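What I Read on the 7 Bus

Saturday, April 26, 2025

I finished the Girko book on Thursday night, sitting on the kitchen floor with my back against the dishwasher, and I've been bugging everybody I know about it ever since. So now it's your turn!

The book is called Udico Street and it's by Kvido Urban. It's one long piece of nonfiction (567 pages, my wrists are sore) on a single street in Girko, the town where he grew up, starting at the river end and going house by house up the hill to the water tower. If you've never heard of Girko, neither had I, and I grew up only two counties over. We used to drive past the exit on the way to my aunt's. There was a sign with a picture of a fork and a picture of a bed, and my dad would say "well, they've got forks," every single time, for years.

I picked it up in February because the library had it on the cart by the door and the bus was late. I read the first chapter standing up. It's all about the shoe repair place at number 2, and how the man who ran it kept every pair that never got picked up, tagged and dated, on shelves that went up past where he could reach. Urban goes in as a kid to collect his mother's boots and gets told they aren't ready. He goes back the next week, and the week after. I won't tell you what happens with the boots but they come back near the end and I had to put the book down for a bit.

What I love is that he isn't in a hurry. There's a whole section on porch steps. Some families on the street painted theirs every spring and some let them go gray, and there was a sort of low-level feud over it that went on longer than some of the marriages. He remembers which porches had a dog under them. He remembers that Ankrah Bakery sold the day-old rolls out of the side window, and you had to knock, and if you knocked too hard you got the burnt ones. I can taste those rolls. I've never been there in my life and I could walk you to that window.

The middle is slower, I'll admit it. Once the Fasine plant closes (they made valves, mostly) he spends a long time on the town meetings, and he quotes from the minutes, and then he quotes from more minutes. My sister gave up right there, around page 300, and told me it was like being trapped in a folding chair. I kind of skimmed too. But then in the thick of all that procedure there's this tiny paragraph where a woman stands up, says her name and address for the record, and sits back down without saying anything else. He just leaves it. I went back and read the meetings properly after that.

I did have one real gripe. For a book that's so careful about who lived where, there's hardly anything on the people who moved in later. He left at eighteen and it sort of feels like the street stopped for him then. There are 540 people in the index (the back flap says so, very proudly, I didn't check), and I'd guess most of them had moved or died before I was in high school. The families who bought those houses after the plant closed get a few pages. One of them opened a grocery in the old shoe place! I wanted that chapter! I wanted to know if the shelves were still up!

My friend from the Tuesday walk says I'm being unfair, that it's a memoir and he can only remember what he was there for. Maybe. But he does a ton of research for the older stuff, stuff from before he was born, church registers and property maps and a coroner's report on a mule. So he could have knocked on a few doors.

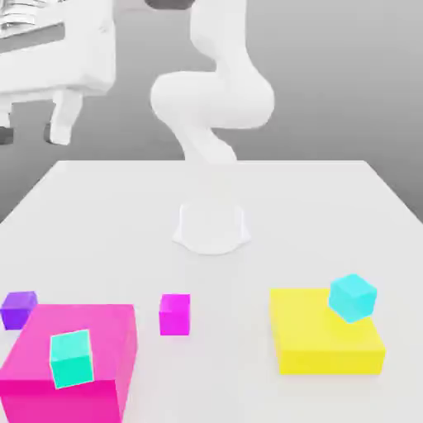
Anyway, it got me thinking about my own street, and how badly I'd do at this. I've lived here nearly seven years and I know the names of maybe four households. I know the couple with the wind chimes. I know the man who salts his sidewalk so hard it crunches into April. I know there used to be a dentist in the brick house because the mail still comes for him, and every so often a stranger parks out front, looks at the door, looks at their phone and drives off. Who was in my place before me? I have a cookie tin of keys from the basement that don't fit a thing in the house, and a height chart on the pantry door frame that stops at "Benny, 3rd grade." I painted the rest of the pantry and went around it.

I looked up how to get to Girko, by the way. There's a bus but it only goes on weekdays and you have to change at the hospital. I think I'd rather drive, take that exit finally, see about the forks. Urban says the water tower is still standing and that you can see the whole street from the top of the hill if the leaves are down, so I might wait for November. My sister has offered to come if I promise not to read out loud in the car. I've promised nothing.

If you want the book, our library has two copies and I just gave one back, a little wavy at the corners from the bath (sorry). Skip the introduction, it's by somebody else and gives away the boots. Next up for me is the short novel my neighbor left on the steps in a bread bag, with a note that only says "page 40." I'm on page 12.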